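How do I get a petition onto the town council agenda? (Bisstead)

Shota Wada

Hi all! First post here, so go easy on me. I've lived in Bisstead for six years and have never once been to a council meeting, and now I can't stop thinking about going to one.

The short version is that the evening run of the 41 bus got dropped from the new timetable. The last one out to Lightfoot now leaves at 6:10 pm, which is no good if you work at the hospital, or take a night class, or just like having dinner with your sister. I started asking neighbors if they'd sign something and the reaction was amazing – people were calling their cousins over to the fence to sign. I have two full pages already and I only did my own street and half of the next one!

What I don't know is what to do with the pages. The town website says a petition needs 80 signatures "from residents of the town" to be put on the agenda. Does Lightfoot count as the town? Do I read it out loud myself, or hand it in and sit down? And is there a special form, or is a sheet of lined paper with names OK?

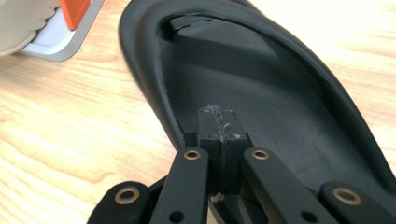

I'd also love to know if it makes any difference who else comes along. My neighbor thinks we should fill the room. My wife thinks that will annoy them before I've opened my mouth. I can see it both ways. I'm hoping for the October meeting if there's still time.

Birger Lindqvist

Welcome, and good for you! I've taken three petitions to the council over the years (crosswalk, library hours, the awful lights on Ruvau Street) and two of them got somewhere, so I'm very happy to go on at length.

Start with the paper. Lined paper is fine for collecting names, but every single page needs the full request written at the top. Every page! On my first one I had the wording on page one only and the clerk handed me back the rest. She was very nice about it and I still had to go around the whole neighborhood again. Each line needs a printed name, a street address and a signature. Phone numbers are optional and people get shy about them, so I leave that column off.

Lightfoot does count. It was folded into the town ages ago, and for petitions it's treated like any other neighborhood. The houses past the old mill are outside the line, though, so check those. I always collect extra names, because a few will turn out to be illegible or signed twice (my own brother signed the crosswalk one twice, he was that keen).
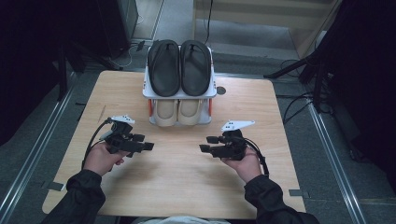
Black pair on the top shelf, beige pair underneath.

Now the request itself. Keep it to one thing the council can vote on. "Bring back the evening bus" sounds right, but the town doesn't run the buses, Sernetik does, under a contract with the town. So ask the council to do something that is theirs to do. I'd write it like this:

"We ask the council to request that Sernetik restore an evening departure on the 41 to Lightfoot, and to report the company's answer at the next public meeting."

That second half is the part I'm proudest of. It gives you a reason to come back and it puts an answer on the record.

Hand it in at the clerk's window before noon, eight working days ahead of the meeting. Ask for a stamped copy. You then get three minutes to speak, and yes, it's you who speaks, or anyone who signed. Three minutes is longer than you think when you're standing there! I practice in the kitchen with the oven timer. Say who you are, what time the last bus goes, and one real story about a person who needs the later one. The dinner with your sister is a great one, use it. 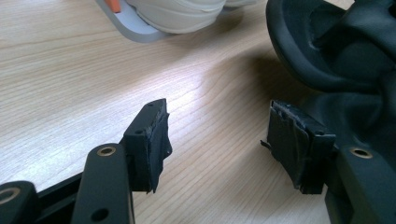 On filling the room, I'm with your neighbor. Bring people. Just ask them not to clap in the middle, as the chair stops the clock and scolds everybody, and it throws you off. For the library hours we had folks standing along the back wall under that big framed charter from 1783 and it was wonderful, I get a little thrill just typing it.

If you'd like someone to read your wording before you print it, send me a message. I'd love to.

mapleporch

you can also just email your council member. mine wrote back the same night

also Lightfoot has up to 3000 people in it if you count the new apartments so put that in your speech, they like a number. maybe check it first, I got it from the guy at the hardware store

Shota Wada

Birger, this is fantastic, thank you! I had the wording on page one only, so you've saved me from the exact same thing. Off to print new sheets tonight. mapleporch, I'll email too, and I'll look up the number!

Related posts
Who do I call about a missing street sign?
Can I watch council meetings from home?
Sidewalk repair on Ruvau Street – town or owner?
How early do you have to sign up to speak?
Moving to Lightfoot, which ward am I in?

Contact us | Copyright Bisstead Neighbors Help Board | Back to top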